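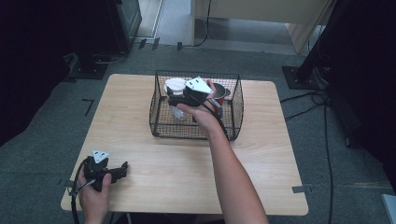 Contents of the set

The Zildale Tableware Set records everyday cups and pots together with wire mesh baskets, on a light-coloured wooden table. It holds 2,375 recordings, of which around 70 are kept back for checking. The set is maintained by Ravindra Uniyal and Imani Kapoor.

Object names

Each item is named by type and outer colour – white cup, red cup, red pot. The inside is entered separately, as it may differ: the red cup is dark grey within, and the red pot is bare metal. 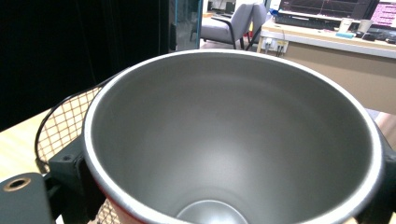
Mohit Goel asks whether items should be named by the inner colour where only the inside shows. The present rule keeps the outer colour in all cases, so that one item does not appear under 2 names.

Corrections

Corrections to object names should be sent to the maintainers with the recording number. Accepted changes appear in the December release.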